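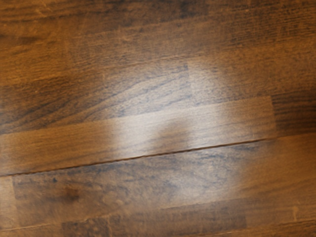

Bench top in sim, zero arms on it. Budget season, week three.

Print this page | E-mail this thread
Home · Posts · Replies · Media

2024-02-21

1/ I have been asked to plan the purchase of a robot arm. What I have so far is a very nice rendered wood surface. The glare looks great. The glare was free.

2/ The plan is to do the whole cell in simulation first, then buy. Hilkka Saarinen calls this "shopping with your hands in your pockets." She approves all our spending, so she means it as praise.

3/ First quote came from Strobel. The arm is a fair price. The cable that connects the arm to its own controller is a separate line. I read that line several times, hoping it would improve.

4/ Drunel includes the cable but wants 2000 a year for software support, starting the day the crate ships. The crate ships in November.

5/ Réka Fekete asked what the arm will be picking up. Fair question. The request form has a box for "payload" and someone before me had typed "yes."

6/ So we picked 15 parts off the shelf and weighed them. The heaviest was well under what the big arm can lift — which knocked us down a whole size and made me popular for one afternoon.

7/ Things I left off the first budget: the gripper, spare fingers for the gripper, the stand, the fence, the person who inspects the fence, and a table that doesn't wobble. The arm itself I remembered.

8/ About the table. The one in sim is wood, blocks in long strips, mixed browns, one dark seam running right across. Render looks good. The real one is going to be dull gray metal and I've already had a complaint about that.

9/ Remedios Zabala wants to know if we can rent for a quarter instead. Nallgate does rentals. Nallgate also wants 40 percent down, so we'd be renting it the way you rent a house by buying some of it.

10/ Current order of spending: table and stand, then gripper, then arm. Yes, that's backwards from how the vendors would like it. The arm has the longest wait and the table is what everything gets bolted to, so I'd like the holes to be in the right place by the time it lands.

11/ I've also put in 50 hours of my own time for setup. Hilkka crossed it out and wrote "salaried."

12/ Next job is putting the smaller arm into the sim and checking it can reach the far corner. If it can't, I get to explain the big arm again — to the same people, with the same slides.

13/ If you've bought one of these for a small shop, tell me which line you forgot. I have room on the spreadsheet. I do not have room in the total.

Older posts | Newer posts | Back to top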